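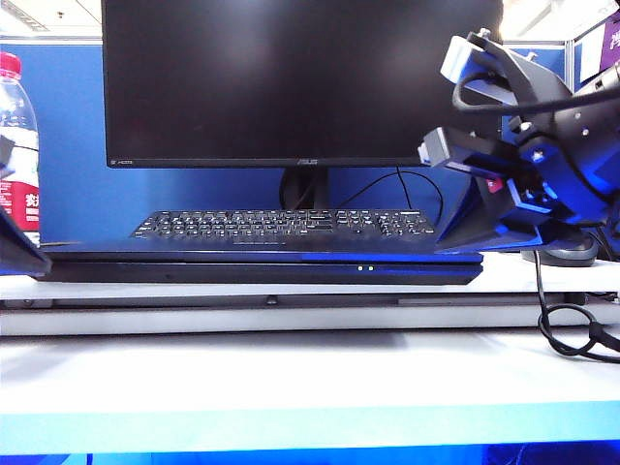

Monitor and keyboard on the desk.

Uvwood Verse Annotations

2 min read

Uvwood is a set of line-level annotations for rap lyrics, covering verse boundaries, guest features, ad-libs and rhyme groups. It holds annotations only. No lyrics and no audio are distributed. Each row points to a line by track ID and line number, and you need your own licensed copy of the text to join against.

## Contents

- `tracks.csv`: 479 rows, one per track
- `verses.csv`: start line, end line, performer ID, role (lead or guest)
- `rhymes.csv`: line number, syllable offset, group label
- `adlibs.csv`: line number, position, performer ID where known

Files are UTF-8, comma-separated, with a header row. Line numbers start at 1 and skip blank lines. Section headers such as "Hook" are not counted.

## Annotation

Every track was labeled by 2 annotators in Jaltico, working separately. Benedetta Marras settled disagreements on verse boundaries and Hadiza Ekwueme settled those on rhyme groups. A rhyme group needs at least two stressed syllables with matching vowels. Consonants are ignored. Slant rhymes count if both annotators marked them.

Hooks sung by a guest are tagged `guest` even when the guest is not credited in the title. Posse cuts with more than 8 performers were left out.

## Known problems

- 33 tracks have ad-libs with no performer ID.
- Remixes share a track ID with the original and differ only in the `version` column. Join on both.
- Rhyme labels restart at A for each verse. They do not carry over into the hook.
- Double-tracked lines are stored once.

## Loading

Kernon reads the folder directly:

`kernon load ./uvwood --join version`

The older Donati loader drops the syllable offset and should not be used for `rhymes.csv`.

## Changes

The February release fixes swapped start and end lines in `verses.csv` and removes duplicate rows from `adlibs.csv`. Track IDs are unchanged.

## License

Annotations are CC BY 4.0. Send corrections as a patch against the CSV files, one track per patch.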